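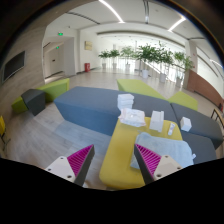

Does a waffle towel dry you, or does it just push the water about? Hala Zoubi asked me that under my last post, and she added that she'd given two of them away to her sister because they felt like being patted down with a biscuit.

Fair enough, Hala! I had one like that years ago and it ended up on the garage floor. But I've been using the Endale waffle towel from Grastano since May and I've gone from suspicious to slightly boring on the subject, so here goes with the long version.

Mine is the light blue. I dithered over it for ages because our lounge seating is mustard and dark slate blue and I knew the towel would spend half its life in there (everything gets folded on the mustard ottoman in our house, or at least put there with good intentions). It's a soft, pale sort of blue that goes with both, which pleased me far more than it should have. If you like a strong colour you'll find it a bit washed out.

First impressions were not great. It came out of the bag feeling stiff and a little bit papery, and the first time I used it I thought, oh dear, Hala's biscuit. Grastano do say on the leaflet to wash it before you use it and I ignored that completely. Wash it first. Two goes through the machine and it was a different towel, much squashier, and the waffle had puffed up so it grabbed the water properly. I wouldn't judge it at all until it's been through the wash a couple of times.

On to the drying. It's good on skin and very good on hair. I have a lot of hair and a normal fluffy towel slides off the back of my head before I've found my slippers, but this one twists up and stays put. On a cold morning I still miss the fluff, I'll admit. You don't get that big warm hug out of a waffle weave, it's more of a brisk rub. My husband went back to his old bath sheet after a week and won't discuss it.

What sold me is how little room it takes up. I weighed it on the kitchen scales (of course I did) and it came to 277 grams, and it's 64 cm wide, so it rolls up small enough for the side of a swimming bag with space left for shampoo. It also dries fast on the airer. Hung up after a bath in the evening, it's been ready for me by breakfast every time, and our bathroom has no window.

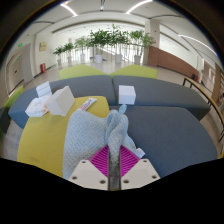
Does it shrink in the wash? A bit, mostly lengthways, and mostly the first time. I wash at 40 and hang it up, and it hasn't got any shorter since that first go. Joelle Dabbas put hers in the tumble dryer on hot and says it came out nearer to a hand towel, so I'd keep it well away from there. A cool tumble for ten minutes at the end seems to do no harm.

Now the moans. It snags. Any texture like this will catch on a zip or a rough fingernail, and I've already got one pulled loop near the hem where it met a Velcro strap. I poked it back through with a needle and you'd have to hunt for it, but if you've got a cat who likes to knead, think twice. It also shows make-up, so foundation goes on an old flannel first.

And the label! Small, white, sewn on the edge, and it sticks out. I notice it every time I wrap my hair up. I keep meaning to snip it off and then I remember it's got the washing instructions on and I'm bound to need them the minute it's in the bin.

The leaflet says it's good for up to 200 washes. I haven't counted and I'm not going to, but so far the edges are straight and nothing's fraying.

I did try the Texier one before this, which is cheaper and thinner. Fine for wiping your feet at the beach, not much use for wet hair, and the colour bled on to a white pillowcase in the first week. The Hiltau is lovely and thick, but it takes forever to dry and you could just buy an ordinary towel at that point. The Endale sits in the middle and I reach for it most days without thinking, then leave it on the ottoman in a heap, next to the wipes, when I should be hanging it up.

Would I buy it again? I already have – a second one in the same blue for the gym bag. I wish they did a bigger size for after the bath, and a loop to hang it by wouldn't hurt either. Four stars, with the missing one for that label.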